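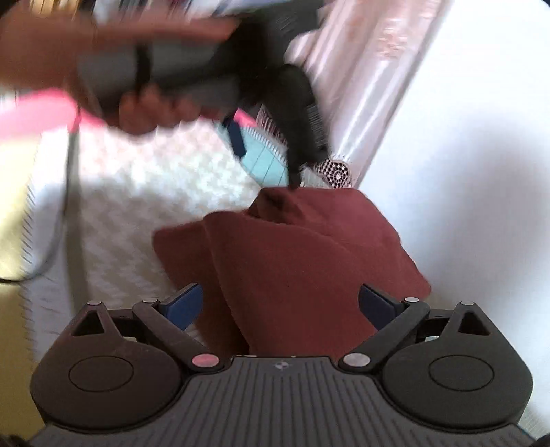

オデント、10月15日

学生寮貸与品 安全点検表(小型冷蔵庫および個人用ロッカー)
点検者所見付き

対象施設:サンドゥ寮 全居室
対象品:ドララリ社貸与 小型冷蔵庫「シレックス」、個人用収納ロッカー
対象数:冷蔵庫とロッカーを合わせて496台
点検責任者:イオヌッツ・タナセ
確認者:ドムニカ・ブクル(寮務室)

本表は、貸与契約に基づき学期ごとに実施する安全点検の結果を記録するものである。判定は「適」「要是正」「使用停止」の区分により記入する。「要是正」とした項目は、所見欄に居室番号または位置を記し、是正後に寮務室の確認を受けるものとする。居室への立入りは事前に掲示した時間帯に限り、入居者が不在の場合は寮務室職員の立会いのもとで行った。

点検の前に

貸与台帳と本体の管理番号票を照合すること。
判定:要是正
所見:東棟の一部で番号票の印字が薄れ、判読に時間を要した。台帳との不一致はなかった。番号票は次回の入替え時に貼り直す。

入居者に対し、扉の開閉および庫内の確認を行う旨を告げること。
判定:適
所見:掲示により周知済み。留学生向けの掲示にはルーマニア語と英語を併記した。

第一部 小型冷蔵庫

電源コードの被覆に傷、つぶれ、変色がないこと。
判定:要是正
所見:ベッドの脚がコードに乗っている居室が東棟に見られた。被覆の損傷には至っていないが、家具の位置を直すよう入居者に文書で通知した。

電源プラグは壁面コンセントに直接差し込まれ、延長コードまたは分岐タップを使用していないこと。
判定:要是正
所見:湯沸かし器と同じタップから給電している例があった。その場で壁面コンセントに差し替え、タップは入居者に返却した。再度同様の使用が認められた場合は、貸与規程により冷蔵庫の貸与を取り消すことがある。

背面と壁との間隔が100ミリメートル以上確保されていること。
判定:要是正
所見:不足している居室が多い。入居時に正しく据え付けても、掃除の後に壁際へ押し戻されるものと思われる。床面に位置を示すテープを貼る案について、ドララリ社に意見を求めている。

上面に加熱器具、水の入った容器、積み重ねた書籍等を置いていないこと。
判定:適
所見:花瓶を置いていた居室が一件あり、立会いのうえ移動した。以後の判定を適とした。

扉のパッキンに裂けや浮きがなく、扉が自然に閉じること。
判定:要是正
所見:3階談話室脇の共用機は扉の下端に浮きがある。部品の手配を依頼済み。交換までの間は使用を妨げないが、開放したままにしないよう張り紙をした。

運転音に異常な振動音または断続音がないこと。
判定:適
所見:「夜間に音が気になる」との申告を受けた居室については、脚の調整で床とのがたつきを解消した。本体の異常は認めない。

庫内に漏れた液体、著しい臭気、かびがないこと。
判定:適
所見:清掃を要する居室には清掃用紙を配布した。庫内の清掃は入居者の責任範囲であり、点検者は行わない。

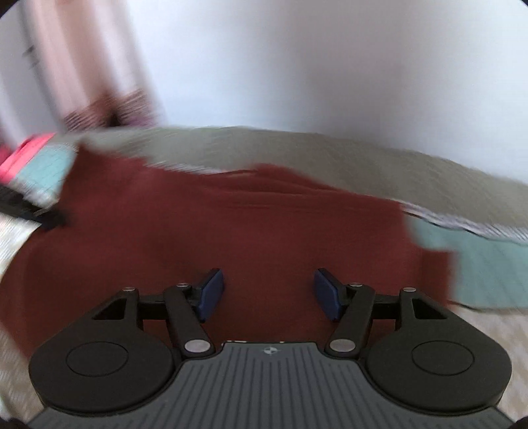 第二部 個人用ロッカー

本体が水平に据え付けられ、扉を開いた状態で前方に傾かないこと。
判定:使用停止
所見:西棟の角部屋において、壁面固定金具のねじが抜けているロッカーを確認した。収納物を入居者に取り出してもらい、扉に使用停止票を貼付した。代替品はドララリ社の倉庫から搬入する。金具の再固定は建物側の工事となるため、営繕担当に別途依頼書を提出する。

錠が円滑に回り、鍵を抜いた後に扉が開かないこと。
判定:要是正
所見:錠の回りが重いものは潤滑剤で改善した。改善しなかったものは錠ごと交換する。入居者が自ら油を差した形跡のある錠があり、食用油は固着の原因となるため使用しないよう口頭で伝えた。

予備鍵が寮務室の鍵保管庫に番号順に収められ、貸出簿と一致すること。
判定:要是正
所見:貸出中のまま返却期限を過ぎた予備鍵が3本あった。ブクルより借受人に連絡し、返却を求めている。返却されない場合は錠を交換し、費用は貸与規程に従い借受人の負担とする。

扉および棚板の縁に、手指を傷つけるおそれのあるめくれや突起がないこと。
判定:適
所見:棚板の一部に塗装のはがれがあるが、縁は滑らかである。

通気孔が衣類、紙類等でふさがれていないこと。
判定:適
所見:特記事項なし。

可燃性の液体、燃料缶、花火類が保管されていないこと。
判定:適
所見:収納物の確認は入居者本人の立会いがある場合に限った。不在の居室は自己申告書の提出をもって代えた。申告書が未提出の居室には再度用紙を投函した。

第三部 避難経路との関係

冷蔵庫およびロッカーが、居室の出入口または窓の開閉を妨げていないこと。
判定:要是正
所見:模様替えによりロッカーを扉の脇に移した居室があった。固定金具を外しての移動は規程で禁じている。元の位置への復旧は点検者の側で行い、入居者には移動申請の手続きを案内した。

廊下に返却待ちの貸与品を置いていないこと。
判定:要是正
所見:西棟廊下に冷蔵庫が搬出待ちのまま置かれていた。当日中に荷捌き室へ移した。搬出日の連絡が寮務室に届いていなかったことについて、ドララリ社に連絡経路の見直しを申し入れた。

点検責任者の総合所見(タナセ)

冷蔵庫については、機器そのものの不具合よりも、設置状況と給電方法に関する指摘が大半を占めた。入居時の説明書には背面間隔の記載があるものの、図がなく読み飛ばされやすい。次学期の配布分から図を加えることを提案する。ロッカーについては、壁面固定金具の緩みを最優先の是正事項とする。西棟の同型品は、ねじの締付けを全数再確認すること。

確認者の記入(ブクル)

上記を確認した。使用停止としたロッカーについては、代替品の搬入と金具の再固定の両方が完了するまで票をはがさないこと。説明書の改訂案は10月の寮務会議に付議する。背面間隔の是正は入居者への通知のみでは足りないと考えるため、再点検の対象に含める。

是正完了の届出

是正を終えた入居者は、所定の届出用紙に居室番号、管理番号および是正内容を記入し、寮務室窓口に提出すること。電話による届出は受け付けない。機器から焦げた臭いや煙が生じた場合は届出を待たず、安全にできるときはプラグを抜き、ただちに当直室へ連絡すること。

本表の原本は寮務室が保管し、写しをドララリ社に送付する。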